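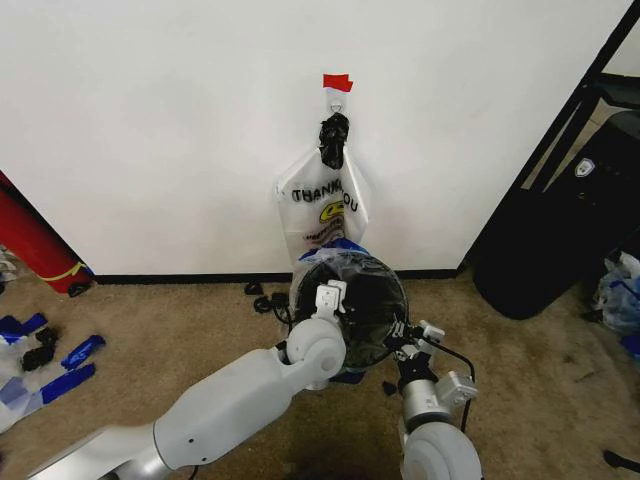
Fig. 2. T-shirt bag with "THANK YOU" and smiley-face printing, hung by its handles.

Unit 2: Thin Plastic Film in the Household Waste Stream
Course notes, Materials and Waste, September
Instructor: Vusumuzi Mokgethi

Reading before class: Ragnarsson, chapter on films and wraps. Skip the section on farm covers, we get to those in Unit 5.

What counts as film
Film means flexible plastic sheet. Grocery bags, bread bags, dry cleaning covers, and the wrap around paper towels are all film. Most of it is polyethylene. A yogurt tub is rigid plastic and goes in a different column of your worksheet.

Two kinds of polyethylene come up again and again. High-density (HDPE) makes the thin, crinkly bag you get at a checkout. It is strong for its weight and makes noise when you squeeze it. Low-density (LDPE) is softer and stretches more before it tears. Bread bags are usually LDPE. Thickness alone will not tell you which one you have.

How a T-shirt bag is made
Resin pellets are melted and pushed through a ring-shaped opening. Air blown into the middle turns the melt into a tall bubble, which cools and is pressed flat into a tube. The tube is printed, sealed across, and cut. One cut at the top leaves the two handles. Folds along the sides, called gussets, let the bag open wide.

Why sorting plants dislike film
Sorting lines use turning shafts with discs to separate flat items from round ones. Film wraps around the shafts. The line has to stop while workers cut it free. Film also travels with paper and lowers the value of the bales. Many curbside programs leave it off the accepted list and send people to store drop-off bins.

The Plondedmont survey
Svend Ragnarsson's students asked 402 households in Plondedmont what they did with used checkout bags. Of these, 290 said they reused them at least once, mostly as trash can liners. The survey did not ask how many bags ended up in the curbside bin, so do not cite it for that. The second survey, in Kaltwood, reached 789 households but changed the wording of the question. The two should not be added together.

Terms to know
Gusset, blown film, resin, bale, contamination, downcycling

For next time
Bring one piece of clean film from home and write down the resin code if it has one. Mtshali group presents first, then Grutard group. Worksheets go in the tray by the door.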